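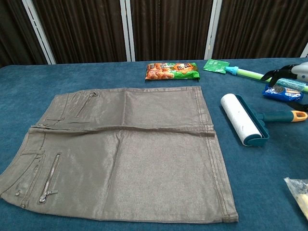 6.3 Cleaning and checking the gripper fingers

Carry out this procedure at the start of each shift and after any garment with metal trim, such as zips or rivets. It applies to the Deltow folding cell with the standard two-finger gripper. For the wide gripper, see section 6.5.

CAUTION: The fingers can close without warning while the arm is powered. Turn the key switch to HOLD and remove the key before putting a hand near them.

1. Send the arm to the service position (menu 4, Park). Wait for the amber lamp to stay lit.

2. Turn the key switch to HOLD and remove the key.

3. Run a lint roller along the inner face of each finger, from the base to the tip. Tear off the used sheet if it no longer picks up fibres.

4. Wipe both faces with a dry, lint-free cloth. Do not use solvent. Solvent hardens the finger pads.

5. Look along each pad for cuts or raised edges. Replace both pads if either is damaged (part no. 605, supplied in pairs).

6. Check that the cable is held by its strap and does not rub on the housing when the wrist is turned by hand.

7. Roll the felt table cover in one direction only, working away from the arm.

8. Put the key back, select RUN and press Reset.

Note: Coated and shiny fabrics slip more easily than plain denim. If a skirt or pair of trousers slides out during the lift, raise the grip setting one step at a time, up to 54. Higher settings leave marks on coated cloth.

Note: Lay skirts flat with the waistband to the left. Close all zips and turn the pullers away from the lifting points. A finger that closes on a puller will stop the arm with fault G2.

6.3.1 Pad life

Change the pads after 2,000 lifts, whatever their condition. The count is shown in menu 4 under Wear. Set it to zero after fitting new pads, then repeat the finger alignment in section 6.4.

Enter the change in the cell log with your initials. At the Dastcombe site, used pads go to Joni Peltonen for inspection.

6.4 Finger alignment

Tools needed: 2.5 mm hex key, setting gauge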